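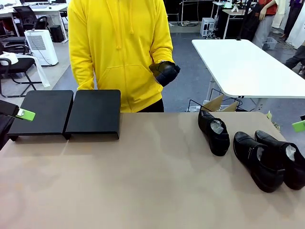 Schuhe gehören zu den unangenehmen Artikeln der Retourenlogistik. Sie sind asymmetrisch, kommen paarweise und verhalten sich je nach Schaft und Sohle völlig verschieden. Der Anbieter Aebischer aus Vernberg verkauft für diese Aufgabe seit März ein Paket namens Galo: zwei Arme mit Greifern, eine feststehende Kamera, Steuerrechner und die Software Puto, mit der neue Abläufe eingelernt werden. Wir haben das System an schwarzen Lederschuhen erprobt, deren Öffnungen mit weißem Seidenpapier ausgestopft waren.

Die Aufgabe lautet, einen Schuh vom Tisch aufzunehmen, auszurichten und auf einer von zwei flachen schwarzen Ablagen abzusetzen. Eine Bedienperson legt die Ware vor und verändert zwischen den Durchgängen Lage und Reihenfolge. Dieser Teil bleibt Handarbeit. Galo bringt weder Förderband noch Zuführung mit, eine Schnittstelle dafür steht laut Datenblatt erst in der nächsten Ausbaustufe zur Verfügung.

Die Greifer enden in limettengrünen Fingerkuppen. Im Test hielten sie Glattleder sicher, auch an der Ferse, wo die Fläche stark gekrümmt ist. Druckstellen blieben nicht zurück. Schwächer fällt das Ergebnis an glänzenden Vorderkappen aus: Reflexe der Deckenbeleuchtung verschieben den berechneten Greifpunkt, und der Arm setzt ein zweites Mal an. Ein matter, heller Tisch hilft, beseitigt den Fehler aber nicht.

Das Einlernen in Puto erfolgt durch Vormachen. Für einen neuen Schuhtyp genügten 17 Durchgänge, danach lief der Vorgang ohne Eingriff. Liegt ein Schuh auf der Seite, muss er gesondert trainiert werden. Paare erkennt die Software zuverlässig, sofern beide Spitzen in dieselbe Richtung zeigen. Steht ein Schuh gekippt auf dem Absatz, ordnet sie ihn gelegentlich keinem Partner zu und meldet einen Einzelartikel.

Ärgerlich ist die Kalibrierung. Sie dauert 5 Minuten und wird nach jedem Verrücken der Ablagen fällig. Wer häufig umrüstet, sollte die Ablagen fest verschrauben. Die Dokumentation liegt auf Deutsch und Englisch vor, die Fehlermeldungen erscheinen nur auf Englisch.

Aebischer liefert Galo betriebsbereit und gewährt 2 Jahre Garantie, Fingerkuppen ausgenommen. Diese gelten als Verschleißteil und lassen sich ohne Werkzeug wechseln.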